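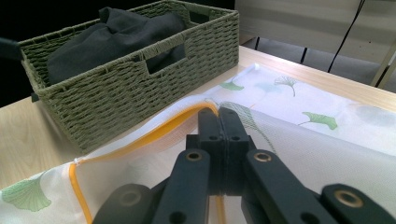
# Laundry Bag and Basket: data card

Maintained by Natalina Melis. Checked by Adelmo Zanetti. Last change of this card: February.

This card describes one part of the Arnden household collection. The part is about a small task from everyday life: dark clothes are in a green woven basket, and a mesh laundry bag with ginkgo leaves printed on it is on the table next to it. The bag should be opened, the clothes should go in, and the zipper should be closed.

## Contents

| Item | Value |
|---|---|
| Recordings in this part | 2387 |
| Planned for the full part | 3000 |
| Recordings marked "zipper not closed" | 259 |
| Written notes | more than 80 |

The notes are short, mostly one or two sentences. They were written by the same person who did the folding, in English or in Italian. We did not translate the Italian ones yet.

## The objects

**Basket.** Rectangular, olive green, woven from a twisted cord, with a thick rim and a cut-out for the hand. The weave is rough enough that a sleeve or a loose thread can catch on it. When this happened, we kept the recording and put the word `snag` in the notes.

**Laundry bag.** White mesh with a leaf print and a zipper. It is very light and does not keep its shape, so the upper layer likes to stay on the lower one.
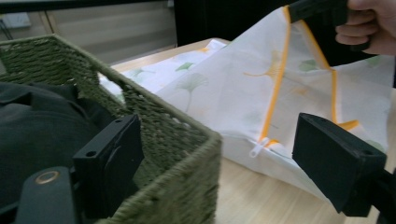 For this reason the step "open the bag" is labeled separately from the step "put in". In the first version of the labels they were one step, and it was difficult to say where the time went. Adelmo Zanetti divided them again by hand, and his version is the one to use.

**Clothes.** Dark pieces only. They are not folded in a strict way. In the file `items.csv` each piece has a short name, and the name stays the same in all recordings.

## Steps and labels

1. `open_bag`: from the first touch of the bag until the opening is free.
2. `take_out`: the piece leaves the basket.
3. `put_in`: the piece is completely inside the bag.
4. `close_zip`: the slider arrives at the end of the zipper.
5. `flatten`: optional, the bag is made flat on the table.

Please note that `flatten` can come also before `open_bag`. The order in the label file is the order of what was done, so do not sort it by number.

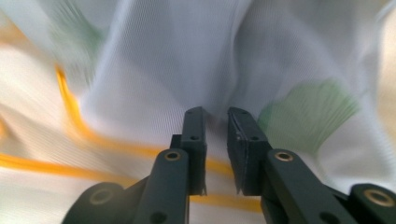
**Can I use the recordings where the zipper was not closed?**

They are good for the first three steps, and you can filter them with the column `zip_state`. For `close_zip` please leave them out.

## Known problems

- White mesh on a pale table gives little contrast. The borders of the bag in our masks are less exact than the borders of the basket.
- The leaf print is similar on many places of the bag. Matching of points between two images can jump from one leaf to another.
- In the Friday sessions the names of two pieces were exchanged. This is corrected in `items.csv`, but not in the older copy with the name Trikov.

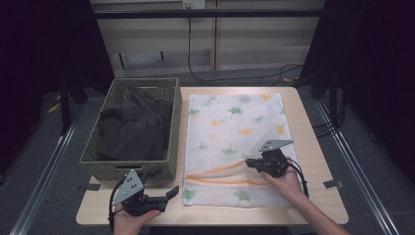

- The side of the basket is written in the notes only where somebody remembered to write it. If you need left or right, it is better to take it from the images.

## Changes and contact

Corrections are welcome. Write the number of the recording and the name of the step, and send them to Natalina Melis. Wrong labels are corrected with the next version, and the old label stays in the column `label_old`.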